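Dallus bench cell

The Dallus bench cell is a tabletop robot station planned at Lellurport for the Osus program, a project on the handling of household objects. It is best known for its budget, which was published in full and is still a wonderful guide for small labs buying their first pair of arms.

Planning and cost

The plan called for 2 arms, each with its own gripper, at one bench. Mendonça, the supplier, quoted 1242 dollars for mounts, brackets and spare fingers. Freight brought that line to 1298 dollars — a modest rise, but one the planners had left no room for. Arms and computers were budgeted separately. Wrist cameras went on the first order, a choice that later buyers have happily copied.
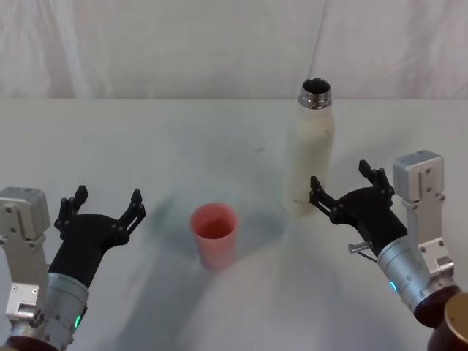
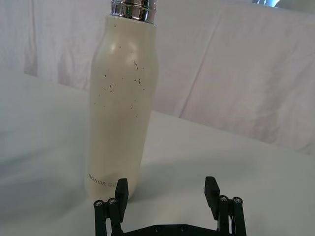
Open grippers and a pale insulated bottle at the white work surface.

Test objects took up very little of the money. Cups and drink bottles were favoured, as they are cheap, easy to replace and surprisingly demanding to grasp. Plain white fabric was listed under fittings.

Later purchases

A second order in March covered fasteners, cable and replacement finger pads. The planners' notes recommend measuring reach at the bench before choosing a table, and asking for the colour and finish of each part in writing.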